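학교 뮤지컬 피아노 리덕션만으로 올려도 될까요? 소극장 음향 문의

Itzel Ponce
대학 오페라·뮤지컬 워크숍에서 조연출을 맡고 있습니다. 6월에 학내 소극장에서 창작 뮤지컬 한 편을 올리는데, 원래 계획은 8인조 편성이었습니다. 그런데 현악 연주자 두 명이 졸업 연주 준비로 빠지게 되어 음악감독님이 피아노 한 대와 타악 한 명으로 줄이자고 하십니다. 객석은 370석이고 오케스트라 피트는 없습니다. 무대 왼쪽 앞에 연주자 자리를 만들 생각입니다.

궁금한 점은 이렇습니다. 첫째, 이 정도 객석에서 성악 전공 학생들이 마이크 없이 노래해도 대사가 들릴까요? 노래는 걱정이 없는데 대사 장면이 많습니다. 둘째, 피아노 뚜껑을 열어야 할지 닫아야 할지 모르겠습니다. 작년에 Danell 홀에서 할 때는 반쯤 열었는데 뒤쪽에서 피아노만 들린다는 말이 있었습니다. 셋째, 리덕션 악보가 총보와 마디 번호가 안 맞습니다. 총보는 1,163마디인데 피아노 악보는 중간에 반복 기호로 처리한 곳이 있어서 연습 때마다 헷갈립니다. 악보를 새로 만들기에는 시간이 없습니다.

예산은 거의 남지 않았습니다. 무선 마이크를 빌린다면 주역 네 명 정도만 가능합니다.

Hussam Khoury
비슷한 규모에서 음악코치로 여러 번 일했습니다. 순서대로 적겠습니다.

대사는 마이크 없이 가능하지만 조건이 있습니다. 성악 전공 학생들은 노래할 때는 소리가 멀리 가는데 대사로 넘어가면 음량이 뚝 떨어집니다. 특히 노래 바로 다음에 나오는 첫 문장이 묻힙니다. 후주가 남아 있는 상태에서 말을 시작하기 때문입니다. 총연습 전에 대사만 따로 객석 맨 뒷줄에서 들어보는 시간을 한 번 잡으세요. 한 사람이 대본을 들고 앉아서 안 들린 단어에 줄을 긋습니다. 저희는 첫날 70군데에 줄이 그어졌고, 대부분 문장 끝이었습니다. 두 번 더 하니까 많이 줄었습니다.

마이크를 네 명만 쓰는 방식은 권하지 않습니다. 같은 장면 안에서 마이크가 있는 사람과 없는 사람이 대화하면 소리가 나오는 위치가 달라져서 듣기 불편합니다. 쓸 거면 대사 있는 사람 모두에게, 아니면 아예 안 쓰는 편이 낫습니다. 꼭 보강이 필요하면 무대 앞턱에 경계면 마이크를 두 개 놓고 아주 조금만 올리는 방법이 있습니다. 학교 음향실에 있는지 먼저 물어보세요.

피아노 뚜껑은 짧은 받침으로 시작하고, 무대 왼쪽에 둔다면 열린 쪽이 객석을 바로 향하지 않게 각도를 조금 틉니다. 연주자가 지휘자나 가수를 볼 수 있어야 하니 그 선에서 조정하세요. 타악이 스네어를 쓴다면 브러시로 바꾸는 것도 생각해 볼 만합니다.

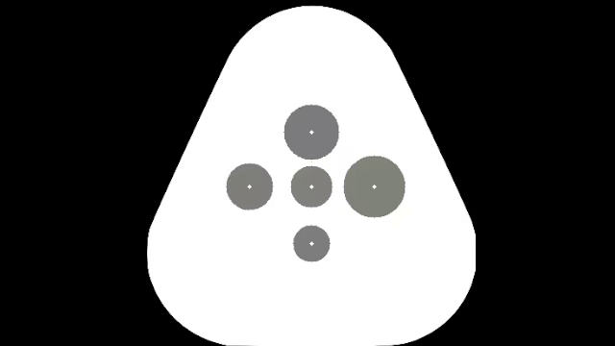
마디 번호는 악보를 새로 만들지 않아도 됩니다. 리허설 문자를 기준으로 통일하면 됩니다. 총보의 문자를 피아노 악보와 보컬 악보에 색연필로 옮겨 적고, 연습 때는 "D에서 네 마디 뒤"처럼만 부릅니다. 반복 기호가 있는 곳은 두 번째 반복에 D2 같은 이름을 붙이세요. 옮겨 적는 데 저녁 한 번이면 됩니다. 무대감독의 큐 대본에도 같은 문자를 넣어야 조명 큐가 어긋나지 않습니다.

Bakport
저는 관객으로 자주 다니는 사람인데 피아노 한 대로 하는 공연도 좋았습니다. 가사가 더 잘 들려요. 다만 서곡이 길면 피아노만으로는 좀 지루하니까 줄이는 게 좋을 것 같습니다. 318석짜리 극장에서 본 공연은 마이크 없이도 잘 들렸습니다. 자리가 앞쪽이라 그랬을 수도 있고요.

Zalell
윗분 말씀에 하나만 덧붙입니다. 창작 작품이면 편성을 줄이기 전에 작곡가에게 먼저 연락하세요. 서곡을 자르는 것도 마찬가지입니다. 저희는 연습을 다 해 놓고 허락을 받느라 프로그램북 인쇄가 늦어졌습니다. 메일로 답을 받아 두고, 프로그램에 '피아노와 타악을 위한 편곡'이라고 쓸지, 편곡자 이름을 넣을지도 그때 같이 정하면 됩니다.

Itzel Ponce
답변 감사합니다. 마이크는 빌리지 않기로 했고, 리허설 문자는 이번 주에 옮겨 적겠습니다. 작곡가님께는 음악감독님이 메일을 보내셨습니다. 경계면 마이크는 음향실에 한 개만 있다고 하는데, 한 개를 가운데 놓아도 되는지 아시는 분 있으면 알려 주세요.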